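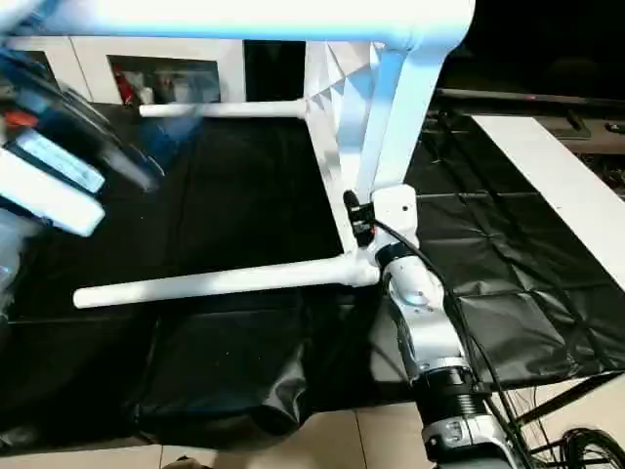
White chair on its side, black plastic sheet underneath.

Nuria Gebretsadik wrote:
> Does anyone know if the Varela seed swap is still on for December? And can I bring garlic, or is it strictly seed?

Hi Nuria, yes it's on, and please bring garlic! I came home with 32 cloves last year, from a fellow over in Tistberg, and all but 7 came up – best garlic I've ever grown. Labels help a lot, even just masking tape with the name and the year (I've still got a jar marked "beans, good" and I couldn't tell you what's in it). Doors open at 9 and the squash people get there early, so if you want any of the Gerkbridge pumpkin don't dawdle. I can give one person a ride from Varkville.

Abundio Zepeda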